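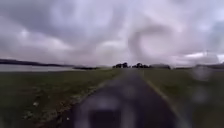
Getting the House Ready for a Big Blow

We've been through a fair few storms here in Clodmont, and every November I go over the same little list with a cup of coffee (two cups, if my neighbor Anahera Kingi stops by).

Start with the water. Fill your jugs, then the bathtub for flushing, and freeze a few bottles so the freezer stays cold longer if the power quits. Turn a flashlight on before you put it away, and keep the spare batteries in the same drawer!

Bring in the patio chairs, the hanging baskets and anything else the wind could pick up. Tape over windows won't stop them from breaking, so put your time into shutters or plywood instead, and label each board with its window while you still remember.

Old towels go along the back door sill. Roll them tight.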